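Sestico - secondhand metal container listings, with condition notes

By Leonie Schwaiger
February
40 shares | 5 comments

Sestico is a small dataset of written listings for used metal containers: bins, drawers, trays, lockers, feed troughs and the like. Each listing was copied by hand from the sale sheets of Queiroz, a secondhand yard in Wusau, and then given a condition grade. There are 932 rows. Of these, 386 have a final sale price. The rest were withdrawn, swapped, or sold as part of a lot where the price was not split.

The sheets were kept by Veronika Moser, who ran the front desk. She let us copy them on the condition that buyer names were left out. Shafiq Bhattacharjee typed the rows and I did the grading, with Leopold Plattner as second grader.

What is in the folder

listings.csv holds one row per listing. grades.csv holds both graders' marks, kept apart so that you can see where we disagreed. terms.txt is a list of words used on the sheets with our reading of them. The file named old_prices.csv is from an earlier pass and has errors in the lot column. It stays in the folder only so that older links keep working. Please don't merge it with the main file.

Columns in listings.csv

row_id - a plain number, in the order the sheets were stacked. It is not a date order.
kind - bin, tray, drawer, locker, trough, other.
metal - as written on the sheet. "Tin" is used loosely and often means thin steel.
finish - painted, coated, bare, mixed, not stated.
note - the free text from the sheet, spelling unchanged.
asked - asking price in dollars.
sold - final price in dollars, blank if there is none.
lot - yes or no.

A blank in the finish column means the typist could not read the word. "Not stated" means the sheet had nothing there. These were mixed up in the first version, and a few may still be wrong.

How grading was done

Grades run from A to D and were set from the note text alone. The graders did not look at the asking price. An A is a container described as having no wear past light marks. A B has scratches or scuffs but the finish is whole. A C has finish missing in places. A D has holes, splits, or rust that the sheet calls deep.

Both graders worked through a first batch of 40 rows together and talked over each one. The rest were graded separately. Most of the arguments were over B and C, because the sheets say "worn" for both a dull surface and a surface that is down to the metal. We settled on this: if the note says where the wear is, grade it C, and if it only says "worn," grade it B. Leopold still thinks the rule is too kind to sellers. He may be right, and his own marks are in grades.csv if you would like to use them.

Dents do not change the grade unless the note says the container no longer sits flat or a lid no longer fits.

Known problems

The yard priced large items by how hard they were to move, so the price of a trough says little about its condition. Lockers were often sold without keys, and this is noted on some sheets and left off others. Colors are only as good as the writer's mood that day. "Gray" covers everything from bare zinc to blue paint.

Notburga Bühler went through the terms list and corrected our reading of several trade words. "Pickled" on these sheets means cleaned with acid. "Skirted" means the side panels run down past the floor of the container. We had both wrong.

There are no photos tied to rows, and the row notes should not be matched to pictures from other sources.

Use

Use it for teaching, for practice with messy text, or for looking at how people write about wear. It is too small and too local to predict prices anywhere else. Please keep the row_id column if you pass on a changed copy. Corrections are welcome, and the most useful ones quote the row_id and the exact word at issue.

Edo, the sister set on wooden crates, uses the same columns but has its own grades. A C in one is not a C in the other.
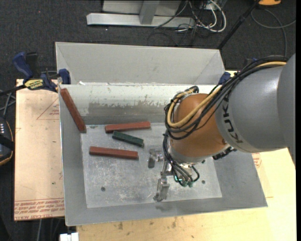
Wusau, February

Changes in this version: the trade words in terms.txt were corrected, and the lot column in listings.csv was checked again against the sheets. The grading guide now treats coating worn away along an inner wall as a C, even when the rest of the bin has only scuffs and fine scratches. Rows already graded B under the old wording were left alone and are marked "old" in grades.csv. The next pass will start with the trays.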